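Ticket 340: Panel parts sorting, Clarex control box order
Opened by: Jovita Figueroa
Status: Open
Last update: October 23, 2019

Problem: The Sfakianakis kit was packed with the wrong mix of buttons. The customer got extra reds and was short on greens. Same complaint from Wistetti in September.

Checked the bin labels first. Two labels had been swapped after the restock. Swapped them back and printed new ones.

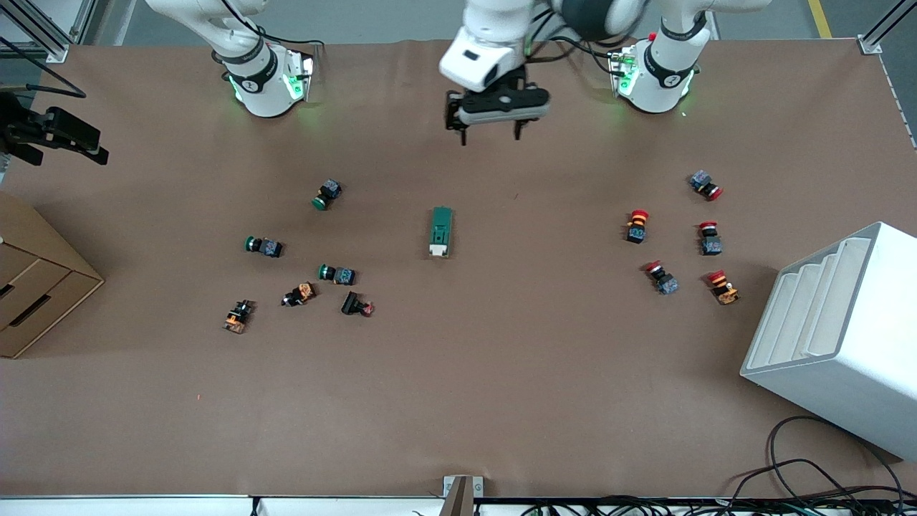 Page 5

Green pushbuttons and the black switches with orange contact blocks are on the left. Red emergency-stop style buttons are on the right. The long green module with the white end stays by itself in the middle. It does not go in either button bin.

Do not sort by body color. Green and red buttons can both have a gray-blue body, so go by the cap.

Still to do: recheck the 60 kits on the Rumia shelf before they ship. Replacement greens for Sfakianakis are on order. Leave this ticket open until they arrive.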